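Against the jewelry organizer

Jun 6, 2025

Quick one, I have to leave in a bit, but this has been bugging me all week.

Every spring the shops fill up with jewelry organizers. Velvet trays, acrylic towers, hanging things with 400 little pockets. Fundale has a whole aisle of them now. The Carkero catalog came in the mail and the first 13 pages, 13, were drawers with smaller drawers inside. One of them cost over $100. For a box. To put your cheap earrings in.

I had one. The Fleltix tower, the one that spins. Six levels. Used it for a year and wore less jewelry in that year than any other in my adult life. Everything had a slot, and everything stayed in its slot. I'd spin the thing, see it all lined up like a store display, and go to work with bare ears. Too much trouble to take one out and mess up the row.

My grandmother kept hers in a candy tin. All of it, good and bad together. Sunday mornings she tipped it out on the bedspread and poked through it with one finger until something looked right. Chains knotted, sure. She'd sit and pick at a knot with a pin while the coffee was going. She wore something different every single week and she knew every peice she owned.

People will say things get scratched. Some do. If you own something that really can't touch anything else, put it in a soft pouch and be done. Most of us own maybe one thing like that. The rest is beads and plated hoops and a watch from the counter at Athanasiadis that stopped in the winter and still needs a battery. It'll live.

And the sorting by type, that's what I mind most. Rings with rings, necklaces with necklaces. Who gets dressed by type? You get dressed by what goes with what, and you can't see what goes with what when the bracelets are two drawers down from the earrings.

So the tower went to the thrift store. Haven't missed it.

Tipping it all out is the whole method, as far as I'm concerned. Any shallow box, any bed. Dump it, spread it a little, look. Things land next to things you'd never put together on purpose. I would not have thought of white pearls with black beads, they'd have been in seperate drawers for life, and then the strand drops over the bracelet with a bit of gold at the side and there's your outfit. Same with the gold watch and the wide braided bracelet next to it. I'd have called that too much. I'm wearing both to dinner. When you're done it all goes back in the box in one handful, lid optional. 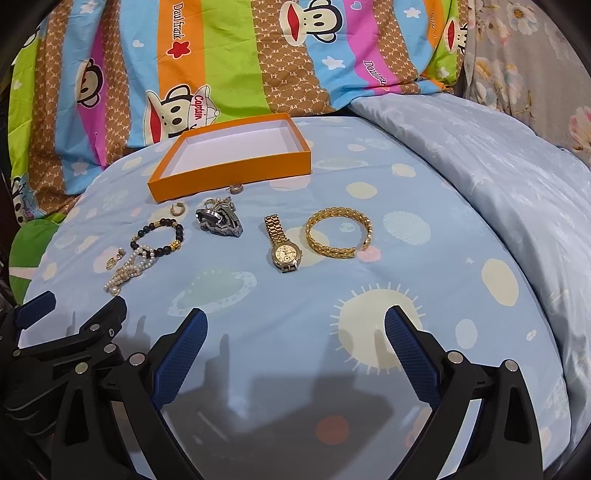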